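Home Recipes Workshop Tips Kitchen Gear About Contact

Buying a small robot arm for the kitchen bench: what I'd budget for

I get asked about this more than I get asked about sourdough now, so I've finally written it all down. These are household-sized tips from someone who has spent her own money and made most of the mistakes. If you're fitting out a commercial kitchen you need a different page.

Start with the jobs and leave the catalogues alone for a week. I kept a list on the fridge through September of every dull little thing I'd be happy to hand over: moving fruit from the bench to the bowl, sorting the shopping, putting things in a drawer. Then I crossed off anything that involved a knife or a flame. What was left told me how far the arm had to reach and how much it had to lift, and those two numbers will do more to your budget than anything else in the brochure.

Measure the reach properly, too. My neighbour Selim Toprak (he fixes coffee machines and has opinions about everything) made me tape the outline out on the table first, and I'm so glad he did! I'd been looking at the smallest Drollberg, and it would have stopped well short of the far corner. I needed 56 centimetres of working reach, and that bumped me up a size before I'd even thought about the gripper.

So, the money. My total came to $2125, and the arm itself was only the biggest slice of it. The rest went on a gripper, a sturdy table, a power supply, spare fingertips and freight, and the freight nearly made me cry. Ask for the delivered price in writing. Dendgate quoted me the lower price for the arm and then the dearer one once shipping was on it, while Suvari had everything rolled into the one figure from the start.
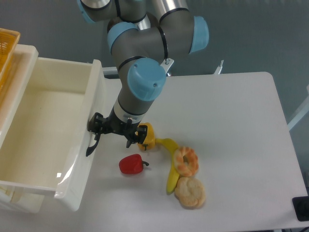
The gripper is where I'd tell you to slow down. A plain two-finger one is the cheapest to buy and the easiest to find spares for, and for most kitchen sorting it's plenty. But check how wide it opens against the fattest thing on your list. A capsicum is a lot wider than a banana, and biscuits are their own special misery – they're flat, they crumble, and they sit so low that the fingers have to come down almost to the tabletop. Take your real groceries along if the shop will let you try a floor model. Dumitrescu did, and I turned up with a full shopping bag and no shame at all.

Soft fingertips wear out. I set aside over $100 a year for them and other small bits, and so far I haven't regretted it.

A few things I'd sort out before you pay a deposit:

Pick a table with a smooth top in one plain colour if you're going to use a camera with the arm. Patterned laminate looks lovely and gave mine no end of trouble.

Leave room for whatever you're sorting into. Drawers and baskets take up more of the reach than you'd think, so put them on your tape outline as well.

Find out where the cables go. I bought two extra lengths and a packet of clips, and I'd buy the clips again tomorrow.

Ask about returns. I had 14 days, and I used most of them finding somewhere for the thing to stand. Have the table ready first!

Check that the software runs on the computer you already own. Mine didn't, and I borrowed a laptop from my brother for longer than he'd like.

On second-hand arms: go and see it moving. Ask the seller to run every joint slowly from one end to the other and listen for grinding. Wiggle it with the power off as well. A bit of scuffing on the covers doesn't bother me, but a sloppy wrist does – you'll chase that wobble every time you try to pick up something small. Check that spare parts are still being made, too.

And keep some money back. I spent the lot in one go and then had to wait until after Christmas for a decent emergency stop button, so the arm sat under a tea towel until it came. Put the button on the first order.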